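EQUIPMENT NEWS
What the arms will cost, and what we're buying first

Those of you who read the October item will remember a confident paragraph about two robot arms on the bench by spring. I wrote that paragraph. I would like it noted that I had the price of the arms right. What I had left out was nearly everything that goes with them.

The revised plan went around on Thursday, February 14, 2019, which some of you described as romantic. For those who filed it straight into the folder where such things go, the short version follows.

We are still going with the Jetstead pair. Cosmin Coman spent much of the winter comparing them with the Ruvau arms, which are faster, quieter and priced for people with a different building. Our work is picking things up off a table and putting them down again somewhere else on it. Speed would mostly let us knock things over sooner.

The line that caused the trouble is called "mounting and accessories" in the quote. I had allowed $1,025 for it, on the theory that a mounting is four bolts and a plate. The real figure is $3,000, and that's before anyone mentions spare fingertips, which wear out like pencil erasers and are sold as if they were jewelry. Syafiqah Oei has asked that spares get their own line from now on, so that they can be cut openly instead of quietly running out. Agreed.

Delivery is quoted at up to 12 weeks from the order. I have put the longer end in the calendar and suggest you do the same before promising anything to Tirkgate.

In the meantime the simulation license is paid for, and it has turned out to be the best bargain on the sheet. We can run the two-arm layout all day without bending anything that has a serial number. Syafiqah has been building up the tabletop in it, first bare and then with things standing around the edges, and trying out where the lights go. I had no money down for lights at all. My view was that the ceiling already had some.

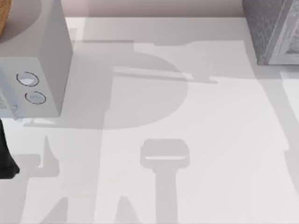

So lights are now in the plan, and so is a proper look at where the overhead camera hangs. A pair of arms working over a pale table throws a lot of shadow, and a vision system that has only known even lighting may take a gripper's shadow for something worth grabbing. Better to argue about this now, while moving a lamp means typing a number, than in the summer with Cosmin on a ladder.

The order of spending, then. The table and lights come first and go on this quarter's money. The arms follow once the layout has stopped changing for 3 weeks running – a condition Syafiqah set and I signed before thinking about our record with layouts. Training goes last, although Jetstead would like it first and has sent two brochures to that effect.

The Raju conveyor is off the list until next year. I know who wanted it. You are welcome to come and make the case again, and please bring the floor measurements this time – the last set had it running through the copier.

Questions about the quote go to Cosmin, and anything to do with the simulated table goes to Syafiqah. Complaints about the October item can be left with me.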